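Gondcombe Robotics Forum > End Effectors > Two-finger comparison: Horudus and Bronar

bronar_eval_desk
Posted April 2025

Our laboratory has completed a comparison of the Horudus and Bronar two-finger grippers for handling disposable cups. Each gripper performed 1000 grasp attempts on the same arm, with the same controller and wrist camera. The Bronar recorded 20 dropped or crushed cups. The Horudus recorded 291. We intend to recommend the Bronar for the countertop program and invite comments before the report is filed.

fixtures_and_tooling
The Horudus result does not agree with our own records. Please confirm whether the closing force was set separately for each gripper. At the default setting the Horudus closes too hard for any paper cup.

bronar_eval_desk
Both grippers were run at the manufacturer's default. The protocol, approved in February, required it.

fixtures_and_tooling
Then the report compares default settings, and the title should say so. We would object to a purchasing decision made on this basis.

brynjolfsdottir_lab
The Brynjólfsdóttir laboratory supports the objection in part. Default settings are what most sites will use, and the figures are worth publishing. We are more concerned about the wrist camera. With a cup in the grasp, the fingers and linkages cover a large share of the view, and glare from a polished counter makes matters worse. Was a second camera considered?

bronar_eval_desk
It was considered and declined on cost. The view has been sufficient for locating a lid on the far side of the counter while a cup is held.

fixtures_and_tooling
We disagree that it is sufficient, but will wait for the rerun. Please post a wrist view with a lidded cup in the grasp and a separate lid on the counter.

bronar_eval_desk
The requested view is attached. The rerun will use tuned closing force on both grippers.
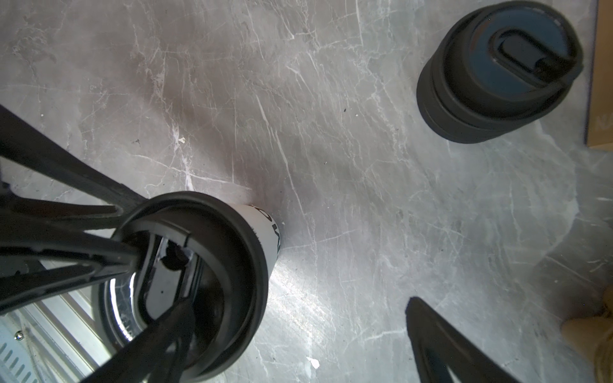 Related threads in End Effectors
Closing force limits for paper and foam cups
Wrist camera mounting: 4 brackets compared
Glare on stone countertops and exposure settings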